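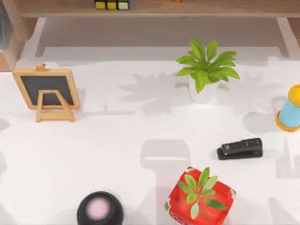
Is the Menon table from Vosance worth 205 dollars if you have only one small living room?

It is worth the money if you will use it every day and if you can accept a white top that needs regular cleaning. For a table that will stand in a corner with a lamp on it, I would buy something cheaper.

I have owned the Menon for 11 months. I bought it with my own money, from the ordinary web shop, and I waited for it as everybody else does. In our home it is the table for breakfast, for homework, for sewing and for the evening tea, so I think I know it well by now.

## Delivery and assembly

The table comes in one flat box. The box is heavy and it has no handles, and I could not carry it up the stairs alone. My neighbor's son helped me. Please arrange for a second person before the delivery comes, the driver will leave it at the street door.

Inside, the packing was good. The top was wrapped in foam and the corners had cardboard protectors. The screws were in small paper bags with letters on them, and the letters matched the booklet. I say this because my previous table, a Felen, came with all the screws mixed in one bag and I lost half an evening to sorting them.

The booklet says that assembly takes 90 minutes. I needed a little more, but I work slowly and I read every page before I start. The drawings are clear except on the page with the cross bar. There the bar is shown from below, and I mounted it the wrong way around. I noticed it only when the last leg did not want to go in. If you look for the small groove on the bar, it must face the floor. When I understood this, the rest was easy.

You need your own screwdriver. A hex key is included, but it is short and it hurts the hand after some time. I used a longer one from my bicycle tools.

## The top

The top is white and matte. In the shop pictures it looked a little cream to me, but in my room it is a cool white, and beside my old curtains the difference can be seen. My sister says she does not see it.

Coffee and tea wipe away with a wet cloth, also after some hours. Turmeric does not. I left a spoon with curry sauce on the table one night in July and there is still a yellow shadow near the window side. I tried dish soap, then baking soda, then lemon juice, and after that I stopped trying. The booklet warns against any cleaner with bleach and I respected it.

Pencil comes off with a normal eraser, and this is very practical with a child who draws past the paper. Ballpoint pen is more difficult. It becomes lighter with alcohol but you have to rub for a long time, and I am afraid that the matte surface will become shiny in this place.

Heat is the weak point. I always use a pad under pots. A guest put down a hot cup of soup directly and it left a dull ring which went away by itself the next morning. I was lucky, maybe. I would not test it with a pan.

Scratches: there are fine ones, visible when the sun is low. I find them acceptable for this price.

## The legs and the stability

The legs are straight and rather thin, and I was worried about them at first. They do not move. I have a sewing machine that shakes everything when it runs fast, and on the Felen my cup would travel toward the edge. On the Menon it stays where I put it. After the first month I had to tighten all the leg screws again - the booklet recommends this too, in very small letters on the last page - and since then I have not touched them.

Our floor is old and uneven. The feet can be turned to make them higher or lower, and I like this detail more than I expected. The felt pads under the feet are of poor quality. Two of them came off when I pulled the table to clean behind it, and I replaced all of them with thicker ones from the hardware store.

## Working at it

The height is comfortable for eating and for writing. For sewing I would like it slightly lower, but my shoulders got used to it. There is enough space for my knees, and the cross bar is far enough back that I do not kick it. A taller person should sit at one before buying. My brother-in-law is tall and he does kick it, at every visit.

The edge of the top is rounded. With the Felen I always had a red line on my arms after an hour of handwork, and now I have none.

It has no drawer. Vosance sells one separately, to be screwed under the top. I ordered it and sent it back. It closed well, but it was so shallow that my scissors did not fit inside, and the price was too high for what it was. I keep my things in a basket on the windowsill instead.

## Customer service

One of my screws had a damaged head. I wrote to Vosance through their web form in the evening, and the next morning I had an answer from Nuanchan Thammasiri. She did not ask me for photographs or for the box number. She asked only which letter was on the bag, and the new screws came by mail in the same week, a full bag and not just the one. I wrote back to thank her, and I asked also about the turmeric. She told me openly that they do not have a solution for it.

## Compared with others

Before buying I looked at the Dollo in a furniture store. It costs less, and it folds, and for somebody who needs the floor free during the day it can be the better choice. I pressed on the middle with my hand and the top bent a little, and for a sewing machine that is not good. The top was also glossy. I do not like how the lamp reflects in it when I work at night.

The Felen I have mentioned already. It served us for some years and I gave it away in working condition, so I do not want to speak badly about it.

## Would I buy it again

I would, in the same size, but I would choose the gray top. It was not offered when I ordered, and now it is on the website for the same price. I have asked if the top can be bought alone to fit on my legs. For the moment they sell only the complete table, but the answer was that it may change, so I check the page now and then.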